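Speaker notes, 12/25/24
Teaching by hand: what we learned behind a coffee bar
Talk for the Sedholm meetup, 20 minutes plus questions

Slide 1. Say hello, thank Tomomi Hayashi for the invitation and for sorting out the projector (she will wave it off, thank her anyway). Tell them who we are. I'm Charmaine Cele, I look after demonstrations at Fleltico, and I spend most of my working day thinking about how people pick things up and put them down again, which my family finds very funny.

Slide 2. Start with the bag. Everybody in the room has folded over the top of a coffee bag and clipped it, probably half asleep. Ask them to do it in the air with their hands, and wait, because it takes people a moment to get over feeling silly. Then ask which hand did the work. You'll get a split room, and that's lovely, let them argue a bit.
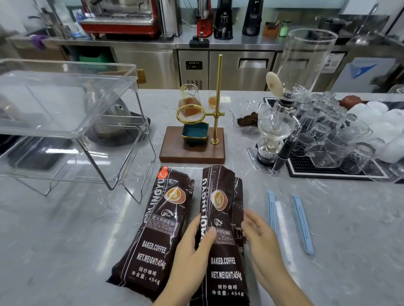 Most of us can't say which hand did what, and so we can't write it down as a program either. We show it instead. A person does the job, the view from the head and the motion of the hands get recorded, and the robot learns from a whole pile of those recordings. We collected 390 of them for the bag task. Min-kyu Ok did 200 all by himself and still drinks coffee, bless him!

Slide 3. The two ways of showing. By hand is quick and natural, but the robot doesn't have your fingers, so something has to be translated. By remote control you're driving the robot's own arms, so the motion fits the machine, but you feel clumsy for days and everything takes longer. Tell the story of Yae Hamada's first go at the remote controls in July, when she needed 7 tries to let go of a clip. (She has said I may tell it. Pause for the laugh.)

Slide 4. Soft things are hard. A foil bag creases differently every time you touch it, and the printing bends along with it. Talk about one hand steadying while the other works, and how we asked people to slow down a touch at the fold without getting stiff about it. Mention that we kept the bar as it was, with the glassware and grinders in view, and go gently here, the Hirose folks prefer a bare table and they have good arguments too.

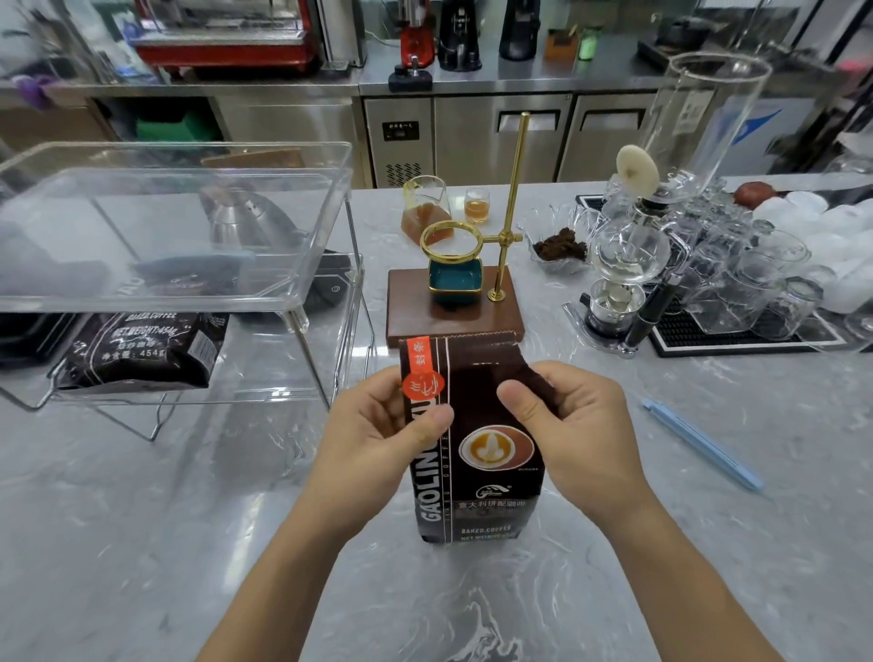

Do you throw away the demonstrations where someone fumbles?
We keep the ones where the person recovers, and mark where the trouble starts, so the robot also gets to see how to come back from a bad grip.

Slide 5. Thanks to Éabha Moriarty for the labeling, then the contact page. Leave it up while people find their coats.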